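Call for Participants: Sight-Reading and Ear-Learning in Adult Beginner Cello

Emberg String Studio is recruiting adult beginner cellists for a twelve-week comparison of two methods of learning short tunes. The sessions start in April at the studio in Movcombe. Places are limited to 17.

Background

Most adult beginners at the studio are taught from the printed page. A smaller group learns by ear first and sees the notation later. Teachers disagree on which order gives steadier intonation in first position, and the lesson records kept so far do not settle the matter. The pieces were not the same, the teachers were not the same, and practice time was not logged. This project fixes the pieces and the teacher and logs the practice.

Who can take part

Applicants must be 18 or older and have played the cello for at least three months and no more than two years. Previous experience on another bowed instrument disqualifies an applicant. Experience on piano, guitar, winds or voice is fine and should be listed on the form. You need regular use of a full-size or 7/8 cello with all four strings in playable condition. Steel or synthetic core strings are both accepted. Please do not change string type during the twelve weeks.

You do not need to read music well. You do need to be able to name the open strings and play a one-octave D major scale with the bow at a slow tempo. Finger tapes may stay on if they are already there. New tapes may not be added after the first session.

What is involved

Participants attend one 40-minute individual lesson per week and practice at home for 20 minutes on five days out of seven. Each person learns six tunes, all in D or G major, none longer than 32 bars. Three are learned from notation and three by ear from a recording supplied by the studio. The order is assigned by draw and cannot be swapped.

The tunes come from the Hernetti collection, a manuscript book of dance melodies arranged for cello by the studio. They were chosen because few players are likely to know them. If you recognize one, tell your teacher before the first playing so that a substitute can be used.

At weeks 4, 8 and 12 you will be recorded playing two of the tunes unaccompanied. Pitch is measured on the sustained notes only. Open strings are left out of the measurement. Tuning is to A=440 and is checked by the teacher before each take – there are two takes per tune, and the second is the one used unless a string slips.

Practice log

The log is a single paper sheet per week. Enter start time, end time, which tune, and whether the metronome was on. Leave missed days blank. A blank day does not remove you from the project, but more than two blank weeks will.

Payment and costs

Lessons are free of charge. On completion each participant receives $200, paid after the week 12 recording. Partial payment is not offered. Parking at the rear of the building is free after 5 p.m. Rosin, strings and instrument repairs remain the player's responsibility. A loan endpin anchor is available in each room.

Recordings

Audio is stored under a number, without a name. Short passages may be played at teacher training days. You can decline this on the form with no effect on your place. Video is not used.

How to apply

Ask at the studio desk for form 1542 or request it by mail from Heather Rakena, project coordinator. Return it with a list of the pieces you are currently working on. Lessons will be taught by Yamuna Bhat. Applicants who meet the conditions will be called for a ten-minute playing check, consisting of the D major scale and one short piece of your choice. Daytime and evening slots are both available – mark every slot you could attend, as the schedule is built from these.

Filed under: Strings, Cello, Adult Learners, Opportunities

3 comments

Corey Ashby
Is a rented cello acceptable? Mine is a Laing on a monthly plan and might be swapped if it needs work.

Heather Rakena
Corey, yes, rentals are accepted. If it is swapped, write the date on that week's log and bring the new one to the next lesson so the setup can be checked.

Trudy Ruawai
I had one term of viola at school, back in 2000. I assume that counts as bowed experience? I would be glad to go on a list for any later round.

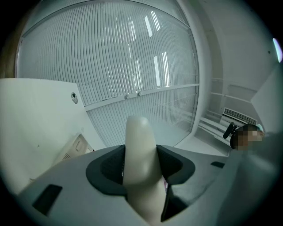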